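Timestamp alignment between two handheld grippers drifts over a session

Posted in Data Tooling, 4 March 2023

Albertina Figueiredo

I have inherited a two-gripper recording setup and the Python that goes with it, which was written by someone who did not believe in comments. Each gripper camera records at 60 fps, and there is a head view as well. All the streams get merged by a script called Rotitz. At the start of a session everything lines up. By the end, the left gripper is 12 frames behind the right one, and the policy we train on it has developed a habit of closing the left fingers on air with great confidence.

Views from one of the sessions, one from a gripper and one from the head:

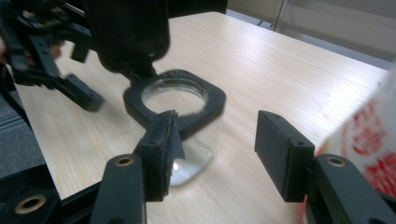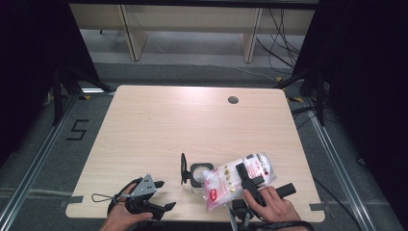

The task is tabletop manipulation with both hands, so the relative timing matters more than the absolute. I have tried trimming the starts by hand, and that only moves the misery to a different part of the file. Episode 3,768 is the worst if anyone wants a number to be sorry for. Is there a way to fix the existing recordings, or do I have to do them all again?

Cledwyn Watkins

You don't have to redo them. Trimming fixes an offset and you have a drift, meaning the two clocks run at slightly different speeds. You need a scale as well as a shift.

Find 2 events per session that both gripper cameras can see, one near the start and one near the end. A finger touching the other gripper is good. Fit a straight line from left time to right time through those, then resample the left stream onto the right clock. Do the poses with interpolation (slerp for the rotations, please, not a plain average of quaternions) and take the nearest frame for video.

Before any of that, check whether Rotitz uses the real timestamps or just multiplies the frame index by 1/60. If it's the second, dropped frames will look exactly like drift, except in steps. Plot left minus right against time. A slope is the clock. A staircase is dropped frames, and no straight line will save you.

For new sessions, sync the clocks before every episode and log the offset.

mottram_b

did you try a faster SD card

Albertina Figueiredo

It was a staircase. Line 212 multiplies the frame index by 1/60 and the variable is called "time_real". Switched to the stored timestamps and the left hand has rejoined us. The SD card is next on my list, given that something is eating those frames.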